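The market for ready-written coursework has grown up beside our colleges without much objection, and it is time that those who run them said plainly what they think of it. At Ekisbridge, students in their first term receive messages offering essays of any length, on any subject, by any deadline. The wording is polite. The prices are lower than many parents would expect: one offer shown to our teaching board asked 45 pounds for 600 words, with a discount for a second order.

The usual defence of these firms is that they sell model answers, and that what a student does with a model answer is the student's own affair. This board does not accept it. A model answer written to one student's question, in that student's referencing style, and delivered the evening before the deadline has one likely use. A firm that promises to pass every copying check has already told us what it expects to happen.

It would be wrong, however, to place the whole burden on the seller. Colleges have made the trade easy. Where a course is judged on four long essays, all set in the same week and all on questions that have hardly changed for years, a tired student with a part-time job will look for a way out. The Nandness campus handled 2219 written submissions last year. Very few of their authors were ever asked to speak about what they had handed in. A student could pass an entire year there without once explaining an argument aloud to a member of staff.

Detection software has been offered as the remedy, and the board has paid for it. It finds copied passages well enough. It cannot find a fresh essay written by a stranger, and it has on occasion cast suspicion on careful students whose only fault was to quote at length. Money spent on a further licence would be better spent on tutors' hours.

We therefore favour a change in how written work is set. Each long essay should be preceded by a short plan, discussed with a tutor and kept on record. Each should be followed by a conversation of ten minutes, in which the student is asked why one source was preferred to another, or what was left out. The Lau department adopted this practice for its second-year courses and has kept it. Its tutors report that the meetings are tiring to arrange and that they now know their students' work far better than before.

There is a fair objection on grounds of cost. Prondcombe, our smallest site, has few tutors and a long list of evening students who cannot easily attend during the day. Meetings by telephone should be allowed there, and the number of long essays reduced to make room for them. Fewer essays, properly discussed, would be no loss to anyone.

The board will consider these proposals in October. Members of staff who wish to comment should do so in writing before that meeting, and comments from students will be given the same weight.

The Teaching Board, Ekisbridge
2024-09-19
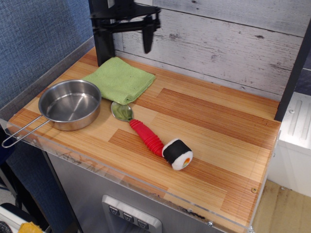
*A small stainless steel saucepan on a striped wooden countertop.*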